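Clestenura Completes Carpet Tile Replacement at Bianchini Building in Druten

3 min read
12 shares | 0 comments

DRUTEN -- Clestenura, a contractor for commercial floor coverings, has completed the replacement of the ground-floor carpet at the Bianchini building in Druten. The work covered 1,048 square yards of open work area, corridors and meeting rooms. The old broadloom carpet was removed and replaced with carpet tiles from the Vemitz range in a gray streaked pattern.

The project was handled in sections so that the building could remain in use. Each section was cleared in the late afternoon, stripped and prepared overnight, and returned to Bianchini once the tiles had been laid and checked. Desks and storage cabinets were moved to a neighboring section and set back in their marked positions. The full sequence took 12 working nights, with the final section handed over in March.

Removal of the broadloom exposed adhesive residue over most of the concrete. The residue was scraped mechanically and the floor was vacuumed before moisture readings were taken. Low spots near two former partition lines were filled with a cement-based leveling compound and sanded flush. Power and data outlets set into the floor were measured individually, and cut tiles were fitted to each outlet before the surrounding tiles were fixed.

Clestenura used a release adhesive, applied by roller and left to reach the tacky state before any tile was placed. The bond resists sideways movement under office chairs and carts, while a tile can still be lifted from one corner by hand. No seam tape was used. Perimeter tiles were cut to a tight fit against the wall and finished under the existing baseboard -- replacement of the baseboard was outside the scope of the contract.

The Vemitz pattern selected for the building combines fine streaks and stripes in light and dark gray. The layout was set out from a chalked center line in each room, with full tiles in the middle of the floor and cut tiles at the walls. Where a corridor met a larger room, the corridor line was carried through the doorway and the grid was not restarted.

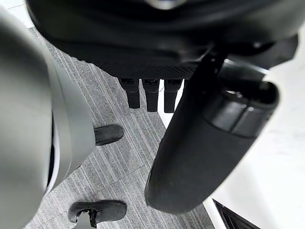

Visible seams had been the main reservation on the client side, and Bianchini said in a written remark that a sample area was requested before the order was confirmed. The company added that the sample had been checked in the morning and again under ceiling lights after dark, and that staff found the joints less noticeable than they had expected from the catalog. Bianchini would have preferred a slightly darker shade in the entrance corridor, where most outdoor dirt is carried in, but decided to keep one color throughout the ground floor.

A single color also simplifies storage of spares. Clestenura has left 60 uncut tiles in the building, packed flat in their original cartons and taken from the same production batch as the installed floor. The cartons are labeled with the batch reference and stored in a heated room on the ground floor. Tiles from a later batch may differ slightly in shade and should be mixed over a wider area if they are ever needed.

The maintenance plan supplied with the floor calls for vacuuming of corridors every working day and of meeting rooms twice a week. Spills are to be blotted and treated with a neutral cleaner. If a stain remains, the tile is lifted, rinsed separately and dried flat before it is put back. Tiles at the main entrance and beside the copy area can be exchanged with tiles from under fixed cabinets, which evens out wear across the floor.

Offcuts and damaged tiles were collected separately from the old broadloom. A total of 76 tiles were cut for outlets, door frames and columns in addition to the perimeter cuts. Usable offcuts wider than a hand were kept for the narrow strips behind radiators. The remaining waste was taken from the site at the end of each night.

Clestenura will inspect the floor in September. The inspection covers edge lift, seam spacing and the condition of cut tiles at the outlets, and any loose tile will be refitted during the same visit. A second phase on the upper floor is under discussion with Bianchini, and no start date has been set.

Requests for technical data sheets and samples from the Vemitz range can be sent to the Clestenura project office in Druten.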